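PACKAGING AND MATERIALS, UNIT 4
Surface finishes on sheet metal: course handout

Read this before the Friday session. The reading from Unit 3 on cutting and bending is assumed. Bring your notes on bend radius, as we will use them when we get to coatings on folded parts.

1. Why parts are finished

Bare mild steel rusts. Indoors, in a dry room, it may take months before you see much. Near a loading door or a sink it can take a day. Most sheet steel parts therefore get some kind of finish before they leave the shop. The finish may also be there for color, for grip, to make cleaning easier, or to match other parts in a product line.

For this course we sort finishes into two groups. Applied coatings sit on top of the metal: paint, powder coat, enamel. Metallic coatings are bonded to it: zinc, tin, nickel. The line between the groups is not perfect, and galvanized sheet is often painted as well.

2. Preparation

Most coating failures start with poor preparation. Oil left over from the press, fingerprints, mill scale and weld spatter all keep a coating from sticking. The usual order is degrease, rinse, treat, rinse again, dry. Treatment is often a phosphate bath, which leaves a thin crystal layer that gives the paint something to hold.

Parts should go from drying to coating without long waits. In the Furkthorpe case (see the case packet) the parts were left on racks over a weekend in January with the heating off, and moisture settled on them. The coating looked fine at inspection. It lifted at the corners within 17 weeks.

3. Powder coating

Dry powder is sprayed onto a grounded part. The powder carries a charge and clings to the metal. The part then goes into an oven, where the powder melts, flows and cures.

Points to know for the quiz:

Powder does not reach well into deep inside corners. The charge tends to push it toward the nearer edges, so a folded tray can end up thin at the bottom of the walls and thick at the rim.

Sharp outside edges also come out thin, as the coating pulls back from them while it melts. Rounding the edge before coating helps more than adding a second coat.

Cure depends on the temperature of the metal, which lags behind the temperature of the air in the oven. Thick parts need longer.

4. Wear

Wear and corrosion are separate problems, although one often leads to the other. We look at three kinds of wear.

Abrasion is the slow removal of material by rubbing. It tends to show first as a loss of gloss.

Scratching is a single sharp contact. A scratch that stays within the coating is a matter of looks. One that reaches the steel gives rust a place to start, and the rust can then creep sideways under the coating.

Chipping happens when a brittle coating is struck or flexed and a piece comes away. Chips have clear edges. Coatings that are too thick chip more easily than thin ones, which surprises many students.

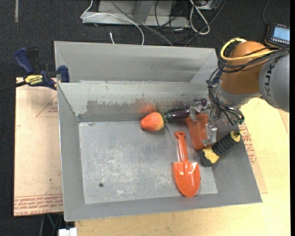
In the lab you will use the Undura abrasion wheel. Each group runs two panels, one painted and one powder coated, for 1000 turns. Weigh each panel before and after. Write down the weight loss and note whether any bare metal shows. Wipe the panel with a dry cloth before weighing, and do not touch the test area with your fingers.

Run the panels in the same order as the other groups so that the results can be compared. If the wheel starts to clog, stop and clean it, and note the turn count at which you stopped.

5. Choosing a finish

Start from how the part will be used. A wall bracket is touched once, at installation. A tray or hopper is rubbed every day by whatever goes into it, and no thin decorative coating will last there. Options include thicker sheet left bare and oiled, zinc plating, a replaceable liner, or stainless steel if the budget allows.

Recoating is possible but costs more than people expect. The old coating has to be stripped, and stripping often shows damage that was hidden. The Vashisht worksheet asks you to compare recoating with replacement for a batch of 10 parts. Show your working.

For next time

Finish the Vashisht worksheet. Read the Bratness section in the case packet and write down which of the three kinds of wear it describes. Lab reports are due Fri 9 June, on paper, with both panels labeled and attached.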